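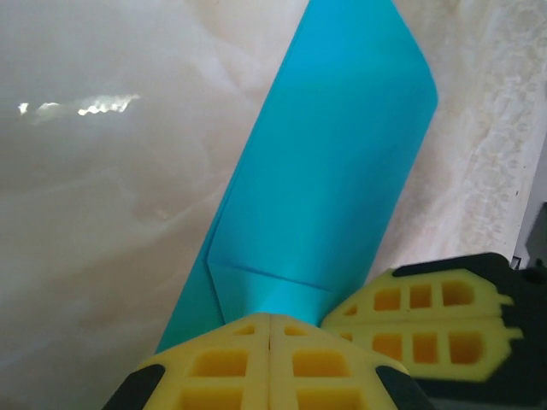
Folding by Remote Control: Notes from September

The folding exercises at Gorkness resumed in September under the direction of Bushra Butt, and I was again assigned to the operator's station. This entry records my own observations. It does not represent the position of the Kettler program, which will issue its report separately.

The task is to bring one end of a turquoise sheet back over itself, hold the fold and press a crease. An operator guides the yellow fingers from the station by means of two hand controllers, and each attempt is recorded so that the robot may later be trained on it. A total of 167 attempts were accepted this month. Attempts in which the sheet slid away from the fingers were kept in a separate folder, at Ms. Butt's request.

On pressure

New operators are inclined to press too hard. The lattice fingers give a little under load, and the operator does not feel this through the controllers. I have found it preferable to lower the finger until the sheet stops shifting, and then to wait before moving the second finger in beside it. Operators are allowed up to 15 seconds for this pause. I seldom required all of it.

On glare

The marble-look surface reflects the lamps strongly. In the wrist view, a patch of glare may be mistaken for the edge of a pale sheet. The turquoise sheets were adopted for this reason, and I would support their continued use. The white sheets supplied by Dukasa remain in the cabinet.

On handing over

Operators are reminded to open the fingers fully before leaving the station. I neglected to do so on one occasion, and attempt 2061 in the running log had to be withdrawn. The note beside it is mine.

The next exercise will use the Doter controllers, which have a shorter trigger travel. Three operators have been scheduled, and I am to take the second session.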